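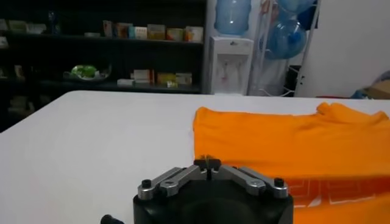 White table.

Mundov Sports Production, March operations meeting
Chair: Kevser Karaca. Start 10:15.

1. Previous minutes
Accepted with one correction: the Arroyo feed is 1080p50, not 1080i.

2. Barkerwood indoor rowing, live coverage
Eight cameras confirmed. Running order cut to 90 minutes including studio links. Commentary will be off-tube from Pillero. Return audio delay measured at 37 ms at the last line test; accepted. Backup encoder still to be patched.
Action: KK to send the revised patch list to Pillero.

3. Studio furniture
Table stays for the highlights show. No further spend.

4. Highlights delivery
Four clips per session, clean and dirty versions. Graphics template not signed off. Carried over.

5. AOB
Parking passes at Arroyo must be requested by vehicle plate.

Closed 11:05.

Contact | Copyright Mundov | Back to top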